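MEDIA RELEASE – for immediate use

Dorkus opens second pet supply swap in Gandgate

Starts September. Doors at 9 am, old bakery on Quaye Street, Gandgate.

Dorkus, the Virnbridge pet supply swap, is opening a second shop. Same deal as the first – bring in leads, bowls, beds and toys your animal has outgrown or ignored, take home something else. No money changes hands at the swap tables. Grooming and nail trims are extra, paid at the counter.

"People kept driving over from Gandgate, 23 minutes each way, with a boot full of dog beds," said founder Thérèse Friesen. "Made sense to go to them."

The new shop will be run by Emerson Rangel, with Diane Wong looking after grooming. Fourteen bays for donated gear, plus a covered area out back for crates and kennels. Parking for 2 cars only, so please use the street.

What we take: clean toys, collars in any colour, unopened food well inside its date. What we dont take: rawhide, medicines, anything with the stuffing coming out.

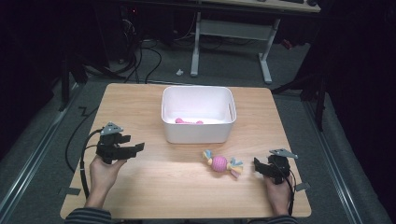

Cat owners haven't been forgotten. Scratching posts and carriers go along the back wall, and Rochelle Lyons is doing a free litter training talk on opening morning at 10 am. Bookings not needed. Dogs welcome on a lead, cats in carriers please.

Drop-offs at Virnbridge will continue as ususal.

Media contact: Mélanie Grewal, Dorkus, Virnbridge. Interviews by arrangement, mornings best.

ENDS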